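Zuletzt bearbeitet im Mai

Einen runden Holztisch auffrischen und im Alltag schön halten

Wer einen runden Tisch hat, kennt das vielleicht: Man kommt morgens mit der Kaffeetasse herein, die Sonne steht tief, und plötzlich sieht man jeden Ring, jeden Kratzer und jeden klebrigen Fingerabdruck der letzten Monate. So ging es mir im Frühjahr mit unserem Tisch, den ich damals von Kenza Ragab übernommen habe, als sie aus der Jukstead-Siedlung weggezogen ist. Ich habe mich lange vor der Arbeit gedrückt und dann an einem Mittwoch einfach angefangen, und weil mich seitdem mehrere Leser nach dem Ablauf gefragt haben, schreibe ich ihn endlich einmal ordentlich auf.

Was man braucht

Schleifpapier in 120er und 180er Körnung, einen Schleifklotz aus Kork, zwei bis drei fusselfreie Baumwolltücher, ein mildes Hartöl oder Hartwachsöl mit leichtem Honigton, etwas Gallseife und eine alte Decke für den Boden. Mein Öl stammt von Gedalley, die Dose hat 34 Euro gekostet und reicht bestimmt noch für den nächsten Durchgang. Handschuhe bitte auch, ich vergesse sie jedes Mal und ärgere mich dann über orangefarbene Fingernägel.

Zuerst gründlich reinigen

Lauwarmes Wasser, ein wenig Gallseife, ein gut ausgewrungenes Tuch. Immer mit der Maserung wischen, auch wenn es bei einer runden Platte so verführerisch ist, im Kreis zu fahren! Danach mit klarem Wasser nachgehen und den Tisch über Nacht trocknen lassen. Wachsreste von Kerzen hebt man vorher mit einem Holzspatel ab, ein Messer hinterlässt fast immer eine Kerbe.

Schleifen, aber mit Geduld

Bei einer runden Platte läuft die Maserung gerade durch, während der Rand sich wegbiegt, und genau dort passieren die meisten Fehler. Ich stelle mich so hin, dass die Maserung von mir weg zeigt, und schleife in langen, ruhigen Zügen von Rand zu Rand, ohne am Ende abzukippen. Ist ein Streifen fertig, rücke ich ein Stück weiter zur Seite — das ist ein bisschen wie Rasenmähen, und mit einem Hörbuch im Ohr sogar recht gemütlich. Erst die 120er, dann die 180er Körnung, dazwischen den Staub absaugen. Die Kante selbst mache ich nur mit der Hand und mit dem feinen Papier, drei oder vier leichte Striche genügen.

Eine furnierte Platte verträgt deutlich weniger. Wer unsicher ist, schaut sich die Unterseite und die Kante genau an oder fragt in einer Werkstatt nach. Ich habe damals Ikechukwu Aliyu angerufen, der bei Nasr Möbel aufarbeitet, und er hat mir am Telefon sehr freundlich die Angst genommen.

Ölen

Das Öl dünn mit dem Tuch auftragen, 20 Minuten einziehen lassen und den Überschuss gründlich abnehmen. Wirklich gründlich, denn was stehen bleibt, wird klebrig. Am nächsten Tag folgt eine zweite Schicht. Mein Tisch hat insgesamt 7 Tage Ruhe bekommen, bevor wieder etwas Schweres darauf durfte, und in dieser Zeit haben wir eben auf dem Sofa gegessen. Die Tücher bitte ausgebreitet im Freien trocknen lassen, ölgetränkte Lappen können sich zusammengeknüllt selbst entzünden.

Der Alltag danach

Bei uns wird an dem Tisch gegessen, gebastelt, gerechnet und gebaut, und ich möchte auch gar keinen Tisch, den man nicht benutzen darf. Unter heiße Töpfe kommt ein Untersetzer, unter die Blumenvase ein Filz. Spielsachen sind meist harmlos, solange sie glatte Flächen haben und nicht über die Platte geschoben werden. Kleine Würfel in Hellblau und Rosa etwa dürfen bei mir gern liegen bleiben, die machen sich auf dem warmen Honigton ohnehin hübsch. Bei scharfen Kanten lege ich eine Matte von Okuris darunter, die hat 90 Zentimeter Durchmesser und lässt sich einfach zusammenrollen.

Einmal in der Woche wische ich nebelfeucht ab, zweimal im Jahr gibt es eine hauchdünne Schicht Öl. Frische Wasserränder reibe ich mit einem Tropfen Öl und dem weichen Tuch aus, bei älteren hilft meistens ein vorsichtiger Strich mit der 180er Körnung und danach wieder Öl, immer schön in Richtung der Maserung.

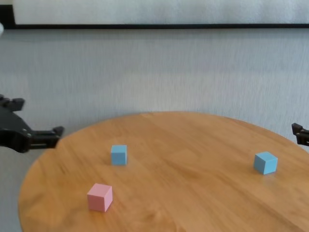

Und falls nach dem zweiten Ölen noch eine matte Stelle bleibt, dann wartet ruhig bis zum nächsten Morgen, bevor ihr noch einmal mit dem Tuch darübergeht. Bei mir war sie am Rand, gleich neben dem Platz, an dem ich immer meinen Kaffee trinke.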